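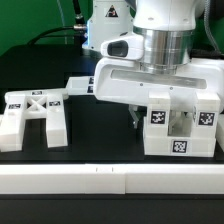
How do I stop the estimated pose of a small tagged part from flipping while the gripper is holding it?

Asked by offcut_bin in Robotics and Automation, home and shared workshops

I'm building a block assembly cell called Paketti on a bench at Clerker, our shared workshop. One arm, parallel gripper, one fixed camera beside the bench and a small one at the wrist. Every part has square fiducial tags on it. With the arm stationary and a small cube in the fingers, the orientation I get from the cube's tag jumps between two values. The position is steady enough. What should I change first?

marginal_fit

Combine all the visible tags on the part into one pose estimate. A single flat square seen from nearly straight on has two orientations that fit the image almost equally well, and the solver swaps between them on pixel noise. Two tags on different faces of the same part remove most of that ambiguity, provided the positions of the tags relative to each other are known. Estimate one pose per part, never one per tag.

Marked as accepted by offcut_bin

Comments on this answer

offcut_bin: The cube has a tag on top and another on the face towards the camera, but the lower part of the front one is outside the picture when the part is gripped, so the detector drops it. I've been running on the top tag alone. I logged 3,449 poses with the arm parked and 2,232 of them came back in the wrong orientation. Wrist view below.

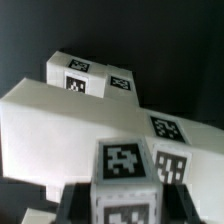
Wrist camera, small cube held between the fingers, larger tagged blocks behind.

marginal_fit: Then the geometry of the grip is your problem. Either grip lower on the cube so more of it stands above the fingertips, or tilt the camera mount down until the whole front tag is inside the picture with its white border. A detector needs all four corners. Two out of four gets you nothing from most libraries.

offcut_bin: Can't grip much lower, the fingertips would touch the bench when placing. I'll look at the mount.

tramline_west

Marginal_fit has the correct diagnosis. There are several other things to sort out before you remount anything, and I would do them in this order.

1. Check which solution the solver is returning. Most planar pose routines can hand back both candidates along with a reprojection error for each. Log both. If the two errors are close in value, you have the classic ambiguity. If one is consistently much lower and you are still getting the wrong answer, the fault is elsewhere: corner order, tag size, or a bad calibration file. I spent most of a month on the second kind thinking it was the first. The tag size in my config was the outside of the white border, and it should have been the outside of the black square.

2. Use what you already know. When the part is in the gripper, its orientation is constrained by the fingers. Two opposed faces of the cube are flat against the pads, so the only free rotation is about the axis through the pads, and even that is small if the pickup was square. Take both candidate poses, transform them into the gripper frame, and throw out the one that puts the cube faces at an angle to the pads. I use 6 degrees as the limit and it has been plenty. This costs a few lines of code and no hardware.

3. Freeze the grasp. Once the fingers have closed and the arm has stopped, take 300 readings, reject the outliers, average what remains and store that as the fixed transform from gripper to part. From there until release, work out the part's pose from joint positions and the stored transform. Don't keep replacing it with live readings during the move. The part isn't meant to be moving in the gripper. If it is, you want to know about it as a fault, so compare a live reading against the stored one just before placing and stop if they disagree. When averaging, average the rotations as quaternions with the signs aligned, or use whatever rotation mean your maths library provides. Averaging Euler angles will bite you near the wraparound.

4. Look at focus. In your wrist view the top tag on the held cube is crisp, and the tags on the bigger blocks behind are noticeably softer. That is the right way around for a held part and the wrong way around for finding where it goes. A small fixed-focus camera will do one of those jobs well. I'd leave it focused at the fingertips and measure the target blocks another way:

— from the fixed camera, if it has enough pixels across each tag; or
— from the wrist camera at a standoff pose with the gripper empty, before the pickup, saved and reused.

The second is what I run. It does assume that the blocks don't get bumped between the survey and the placement. On a shared bench that is a real assumption. Resurvey whenever the cell has been left unattended.

5. Lock exposure and gain. White parts on a dark bench are hard on auto exposure. As the gripper comes down over a big white block the picture brightens, the camera compensates, and the tag edges move by part of a pixel. On a small tag that's enough to tip the solver from one candidate to the other. Set it manually with a white block filling much of the view and check that the white border around the tag isn't blown out.

6. Turn on subpixel corner refinement if your detector has it switched off, and keep the search window small. On a tag with a narrow border, a large window will grab the edge of the part in place of the edge of the black square. The symptom is one corner that's always off in the same direction.

A note on bundles, as you'll end up with one regardless. The relative tag positions have to come from measurement, even if you drew the part yourself. Tags end up slightly rotated or off centre. Put the part on a turntable, take a set of views from a lens you trust, and solve for the tag layout once per part. Keep the result in a file named for that individual part. Swapping two nominally identical cubes gave me a repeatable error of the worst sort, where it looks like calibration drift.

Comments on this answer

offcut_bin: Did 1 and 2 last night. The two errors are nearly the same in almost every reading, so it's the ambiguity. With the finger constraint the flips are gone with the arm parked. Haven't tried it while moving.

tramline_west: It'll be worse moving if the camera has a rolling shutter. Go to 3 and don't measure while moving.

offcut_bin: What do you do about the U-shaped block? The cube is the easy part. For the U I have one tag on each pillar and one on the base, all on the front, so they're all in the same plane.

tramline_west: Three coplanar tags are still better than one, as the spread between them gives you a longer baseline. The ambiguity doesn't vanish in theory but in practice the two reprojection errors separate. If you can spare a face, put a fourth on top of one pillar. Check it stays visible with the gripper down over the block — mine didn't.

marginal_fit: Seconding the tag on a second face. Also watch the viewing angle from your fixed camera. Straight on to the front is the worst direction for orientation. Moving the camera to one side so that it sees the tags at a moderate angle helps more than extra resolution does.

kerf_loss

I'd get rid of the tags altogether and do it mechanically. Make a locating nest with chamfered sides, drop the cube in, pick it from the same place each time. We ran the Clistidum feeder at Wickramasinghe like that with no cameras and it never missed a part. Vision is a lot of bother for blocks.

Comments on this answer

offcut_bin: The parts start in different places each run. That's the point of the build.

kerf_loss: Fair enough. You could still use a nest as an intermediate step. Vision for the rough pickup, drop it in the nest, regrip from a known position.

tramline_west: That does work, for what it's worth. Regripping adds cycle time but removes any error from the first grasp. Leave enough chamfer to cover the worst of your pickup error and open the fingers slowly, or the cube comes up with one pad.

marginal_fit: It also gives you a free check on the cameras. Read the part's pose while it sits in the nest and compare with where the nest is. If that number creeps over a week, redo the hand-eye calibration.

Update from offcut_bin

Current state, for anyone searching. Finger constraint in, grasp transform frozen after closing, exposure locked on both cameras. The wrist camera mount is tilted down and now sees the full front tag on the cube. Orientation is stable on every grasp I've logged so far. Remaining error is sideways when placing, always towards the base of the arm, which I take to be the hand-eye calibration. I'll redo that with more wrist rotation between poses and start a new thread if it doesn't come good.

marginal_fit: Include rotations about at least two axes that aren't parallel, and spread them as wide as the cable allows. Most bad hand-eye results I see come from someone translating the arm about and barely turning the wrist.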